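## Nestbridge tool library: common questions

**How long can I keep an item?**
Two weeks. You can renew once by email — after that it has to come back.

**Is there a deposit?**
Only on items worth more than £200. It's refunded when you return them.
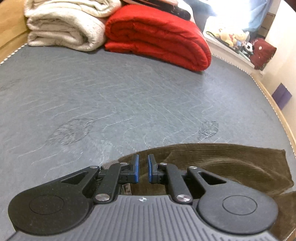 **Can someone else collect for me?**
Yes, if they bring your card number.

**Who do I contact about a lost card?**
Rafia Warraich, at the front desk until 4 pm. Replacements are free.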